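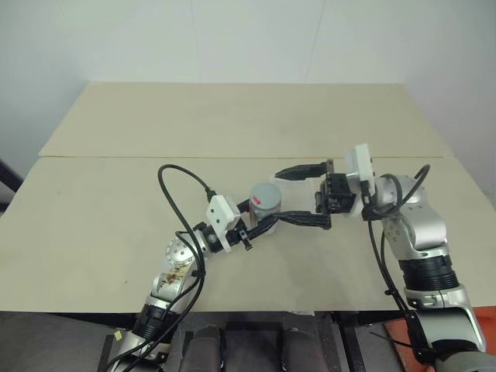 Two-Arm Bench Rules: Frequently Asked Questions

By So-ying Fu
Oct 31, 2018

Search the help pages Go Clear

These answers cover the two-arm benches at Otov, where the work is mostly passing small containers between grippers and turning their screw caps. They go with the Bench Rules, version 2. If an answer on this page and the Bench Rules disagree, follow the Bench Rules and send me a note.

Who has to follow these rules?

Anyone who powers up an arm, and anyone who stands next to a person doing so. Visitors are included. If you have only used the single-arm cell on the Cistia project, you still need the two-arm sign-off, which takes one morning.

What has to be cleared before a run?

Take everything off the tabletop except the part you are working on. Tools, cups, tape rolls and spare caps go on a shelf or a desk out of reach of both arms. Wipe up dust and crumbs. Scuffs on the boards are fine and don't need to be reported. A board that rocks when you press on it does, and the bench stays off until it has been fixed.

How fast may the arms move?

Outside the shared zone, the limit is 130 millimeters per second. The shared zone is the middle of the table, where either gripper can reach the other. Inside it, use the slow setting in Kuliva. Don't change the setting partway through a run. Stop, change it, and start over from the home position.

Can both grippers hold the container at once?

Yes, but only with one holding still. The holding arm goes first and closes low on the body. The second arm comes in with its fingers wide open and closes after the holding arm has stopped. Two arms moving with the same part between them is not allowed unless you have a written exception from Erhan Uçar.

Where should the fingers sit on a screw cap?

On the sides, across from each other, against the ridged part of the rim. Keep them off the threads below the cap. If one finger touches well before the other, the container gets pushed sideways, so open up and center again. Don't try to fix it by squeezing harder.
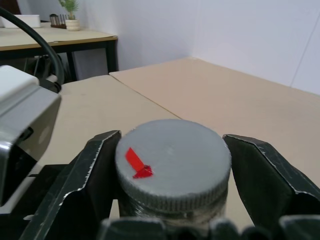 Fingers on opposite sides of the cap. The red tape is on top, clear of the grip.

What is the red tape for?

It is a pointer. We compare its direction before and after a turn to see how far the cap went. Use red only, keep it small, and don't put it where a finger will press. Replace it when the corners lift. Tape on the body of the container follows the same rule.

Do worn fingers have to be replaced?

Bare or shiny edges alone are not a reason. Replace the pair if a plate is bent, cracked or has a burr you can catch with a fingernail. Always change both fingers on a gripper together and write it in the bench log.

What about the cables?

Leave enough slack for the wrist to turn through its full range. A loop standing above the arm is acceptable. A loop that can drop between the grippers is not. Move each arm slowly through its range with the other one parked and watch the cable the whole way. Do this at the start of every shift and after any work on a wrist.

How close may the two grippers get?

Keep at least 6 millimeters between metal and metal, measured at the nearest point. That point is often a finger and the other arm's wrist mount, so look there as well as at the fingertips. Check it from the side of the table. The head camera does not show depth well enough for this.

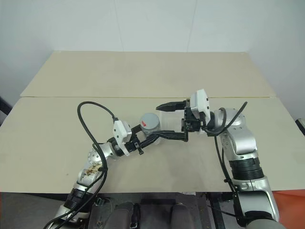
Left fingers crossing in front of the container, close to the right wrist mount.

When should I press stop?

Any time you are unsure. You don't need permission and you won't be asked to make up the lost run. After a stop, leave the part where it is until both arms show as idle on the screen, then reach in from the front of the table.

How do I report a bump or a dropped part?

Fill in form 881 before the next run. Say which arm was moving, what it touched and what speed was set. A dropped container with no contact between the arms still gets a form. Elie Hijazi reads them all and will write back if the bench has to be checked.

Comments (4)

Finn Tiedemann
Does the cable check count if the previous shift did one an hour ago?

So-ying Fu
No. Each shift does its own.

Pak-hei Pan
The link to form 881 opens the old version for me.

So-ying Fu
Fixed now, thanks. Reload the page if you still see the old one.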